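We use cookies to remember your basket and to see which pages people leave quickly. Accept all / Manage settings

Plilla Drift Beacon, second generation
Posted October, by the Plilla shop desk

The ocean is large and your fish aggregating device is small, and sooner or later you will want to know where it went. The Plilla Drift Beacon bolts to the raft, reports its position by satellite, and keeps doing so for up to 11 months on one battery pack. After that it becomes a very well made float.

The first generation had a sounder that took a great interest in plankton. We heard about this, mostly at dawn. The new one listens on 2 frequencies and is harder to impress. It still can't tell you what species is under the raft, whatever your cousin's beacon claims.

What changed: a thicker lid seal, a lifting eye you can hit with a boathook in a swell, and an ownership plate big enough to read from the deck. Inspectors like the plate. So do rival skippers, who can no longer say they had no idea.

The standard mooring kit holds to 1000 meters. The long kit, made for us by Bosora, holds to 2000 and weighs what you'd expect. Drifting rafts need neither, only the Kuradero bracket, sold separately - sorry - and four bolts, which are included. All our rafts ship without netting. If you want netting, check your license first and then please buy it from somebody else.

Recovery is up to you. The beacon will say where it is, but it won't come home. Ghasemi takes back dead units at its dockside store, Monday mornings, and gives credit toward a new one. 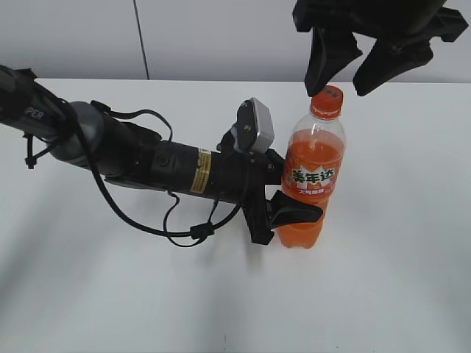
Ghasemi's dock office writes that the credit applies only if the ownership plate is still attached, and that a photo of the plate won't do. They would also like the barnacles scraped off before you get to the counter.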